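Participants wanted – teleoperation study, Ilton lab. Closing 24th October.

Need people to drive a small arm by hand controller, short sessions, no experience neccessary. We have 230 recorded runs so far and want 300.

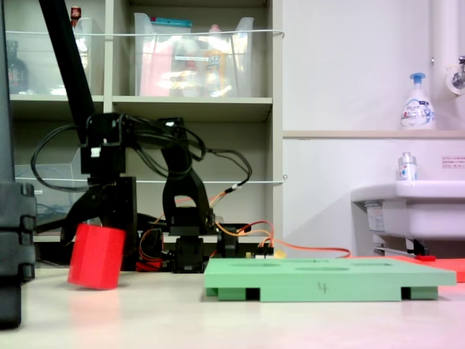 Our question is wether runs by beginners train a policy as well as runs by experts. Early result says nearly, on easy blocks. You'd be doing grasps like the red block in the gripper, then harder ones. Boards are numbered by hand, so if yours says 4, write 4 on the sheet.

Over 18s only, either hand fine. Travel paid. Ask for Dayana Salinas or Begoña Aranda at Ilton reception.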